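Container rates and the Covby inventory number
Board: Macro and Trade

ledgerline
June 15, 2022
Wanell posted its quarterly trade note this morning. The headline is that spot rates on the main eastbound lane fell to 3278 per box while contract rates stayed flat. The author, Torben Frerichs, reads this as the start of a demand-led slowdown in goods imports. I don't see how he gets there from one lane. Spot is the thin end of the market. Has anyone looked at the volumes behind it?

portside_k
Volumes are in the appendix, table 4. Loaded inbound boxes through Wernumar are down a little on the quarter, seasonally adjusted. Empties outbound are up. Both fit a slowdown, but they also fit importers having pulled orders forward in the spring to get ahead of the labor talks.

ledgerline
The seasonal adjustment is the part I trust least. They estimate the factors on a window that includes 2020. Whatever you get out of that is mostly the lockdown and the rebound.

Mattis_R
They drop 2020. Footnote 11.

ledgerline
Missed that, thanks. I still want the unadjusted series next to it.

gravitymodel
Spot below contract usually leads contract renewals by a couple of quarters, so the direction is informative even when the lane is thin. What I would not do is map it to GDP. Imports are subtracted in the accounts, and if the goods don't land they don't go into inventories either. The first-round effect is close to a wash. People get this wrong every cycle.

portside_k
Agreed on the arithmetic. The inventory side is where I think Frerichs has a point, though. Covby reported 60 days of stock on hand in home textiles and light apparel. Their own target is well under that. If the other mid-size importers look the same, orders for October delivery get cut regardless of what households do.

Mattis_R
One firm. Covby also changed how it counts goods in transit last year – the old figure left out anything still on the water. You can't compare the two without restating.

portside_k
They restated. It is in the filing. The like-for-like increase is smaller and it is still an increase.

gravitymodel
Wunderlich runs a survey on this, with a panel of almost 2000 importers. The stock assessment balance turned positive in the last round, meaning more firms call inventories too high than too low. The weak spot is weighting. They weight by headcount and not by import value, so warehouse-heavy firms dominate.

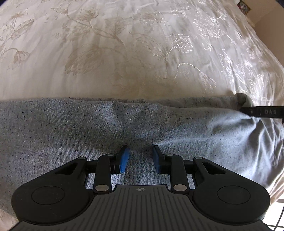
The apparel and bedding subgroup has 1665 respondents if you pool the last four rounds, enough to split by firm size. When I did that, the small firms were neutral and the large ones accounted for the whole move. I read it as a stock problem at firms that had the cash to over-order, and I would want two more rounds before calling it demand.

ledgerline
That is more useful than the note. Did you pool with or without repeat respondents?

gravitymodel
With. Standard errors clustered by firm.

Mattis_R
Then the small-firm result could be panel attrition. Small importers drop out when business is bad, and the ones still answering look neutral.

gravitymodel
Possible. Wunderlich publishes exit counts by size class, but only once a year. I'll check against the October release and post the table in this thread.

portside_k
For what it's worth I still lean toward Frerichs on direction. His timing looks early to me – contract renewals haven't moved.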